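Home Notebook Batches Venues Contact

Last updated: 10 Dec 2024

Notebook: holding scooped vanilla for wedding service

Purpose of the run: find out how long pre-scooped portions can sit in the Trestach cabinet before they stop being fit to send out, and whether the answer changes with the stabilizer. Carries on from the September entry, which stopped at the point where the old cabinet lost its door seal. Readings from before the seal failed are kept in the sheet but are not used below.

Base is the standard egg vanilla, house recipe, no change to fat or sugar. Two versions. Version A has the stabilizer blend we have used all year. Version B has the Prerkis blend at the rate printed on the sack. Both were pasteurized, aged overnight, and churned on the same machine, A first, with a full rinse and sanitize between. Draw temperature matched closely enough that I am treating it as equal.

Portions were scooped with the same disher onto chilled steel trays lined with parchment, covered, and put into the cabinet by version, A on the upper shelves and B on the lower. I swapped shelves halfway through. The cabinet is colder at the bottom by a small but steady amount and I did not want that to be read as a difference between blends.

Total for the run was 691 portions, counting both versions. Each was weighed after scooping. Scoop weights drift upward as the tub softens and the disher warms, so the dipping water was changed after every tray. Drift was smaller than in September.
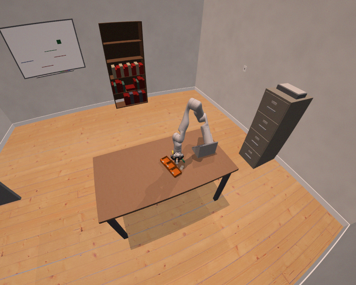

Comment received on the draft of this entry: the weights matter less than the plates. A plate that has come off the dishwasher will melt the bottom of any scoop, whichever blend is in it, and at the last Stestness dinner the desserts that came back were all from the table nearest the pass. The comment asks for plate temperature to be logged alongside core temperature.

Agreed, and added to the sheet from the second half on. There are no plate readings for the first half. Warm plates did show a wet ring under the scoop well before the top lost its shape, and the ring was no smaller with B.

Texture notes. Fresh from the hardening cabinet the two versions are hard to tell apart. A is slightly shorter on the tongue, B a little more elastic. After one night there is no change worth writing down. After the second night A has begun to show fine ice on the exposed surface, mostly on the side facing the fan. B shows the same thing but later. Covering the trays tightly does more than changing the blend.

Melt test was done on mesh over a beaker, one scoop per mesh, room held steady. First drip for A came at 19 minutes. First drip for B was later, but B also kept a foam cap after most of the liquid had gone through, and I do not like how it looks. 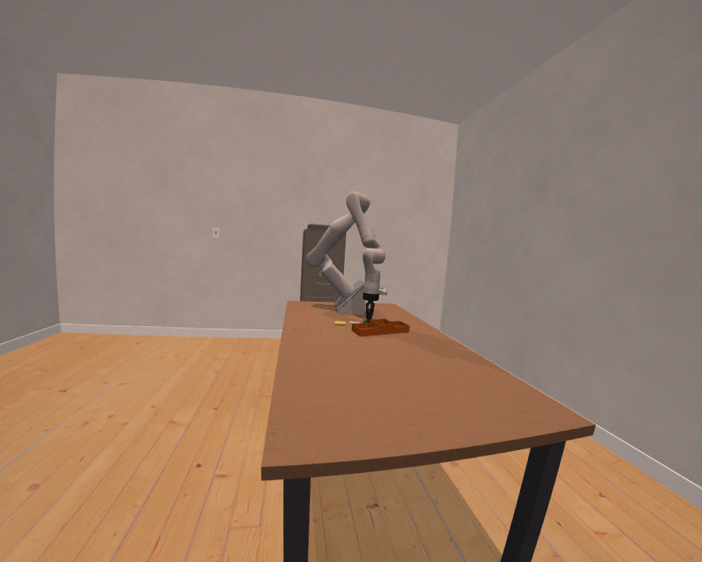

The cap holds the outline of the scoop and collapses all at once when touched. On a plated dessert with a sauce it would probably pass. On its own in a glass, which is how Stestness serves it, a guest who has been listening to speeches will come back to something that looks like shaving cream. I would sooner have A melt cleanly and get the timing right.

Possible middle course: Prerkis at a reduced rate. Not tried. Needs a fresh batch of base and a day when the machine is not booked for the Christmas pudding flavor.

Flavor. Vanilla reads slightly muted in B. Four tasters, coded cups, and three of them picked A as stronger. Too few to lean on, but it agrees with my own notes, which were written before the cups were uncoded.

Timing for service. Working back from the plate: the tray needs a short temper out of the cabinet before the scoops release without dragging the parchment. In the kitchen at Saarinen the walk from freezer to pass is long and covers most of that temper by itself. At Stestness it does not, and trays should come out while the mains are being cleared. The running sheet for each venue should carry its own figure. A single figure for all sites is what caused trouble in the summer.

Trays for 43 guests fit on one cart with room for the spare. Above that the cart has to make two trips, and the second tray is always softer because the first trip holds the freezer door open. A second cart is cheaper than a second freezer.

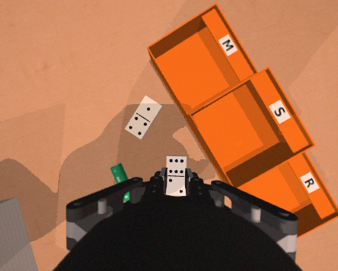

Toppings are the other half of the dessert table and have had less attention. Couples ask for a sundae station, and the present setup is loose bowls that slide apart, get refilled in the wrong order and drop crumbs into the sauce. I want one rigid piece. The orange sorting tray in the picture above is close to the form: three open compartments joined end to end in a single row, walls thin enough that little of the length is wasted. Ours would have to be food-safe and able to go through the dishwasher, with the wet topping at one end and the dry ones kept away from it. Turned at an angle to the table edge, as that one is, it could be reached from both sides of a corner.

Quantities for the station, from past events: nuts are always overestimated and crushed honeycomb always runs out. Honeycomb also takes up moisture from the air and goes tacky, so put out small amounts and refill often. Nuts stay in a separate lidded container with their own spoon, at the far end of the table, with the allergen card.

Losses. Over 2 percent of portions were rejected for shape, nearly all from the first tray of each tub. Rejected portions went back for rework in chocolate, logged separately.

Still to do:
– reduced-rate Prerkis batch, same melt test
– plate temperature logged for a full run
– fan baffle for the Trestach, upper shelves
– new parchment; the current roll wrinkles when chilled and marks the underside of the scoop

Cabinet defrosted and probe checked in ice water after the run. Probe reads correctly. Version A stays on the menu until the next batch is done.

We use cookies to remember your settings. Accept Decline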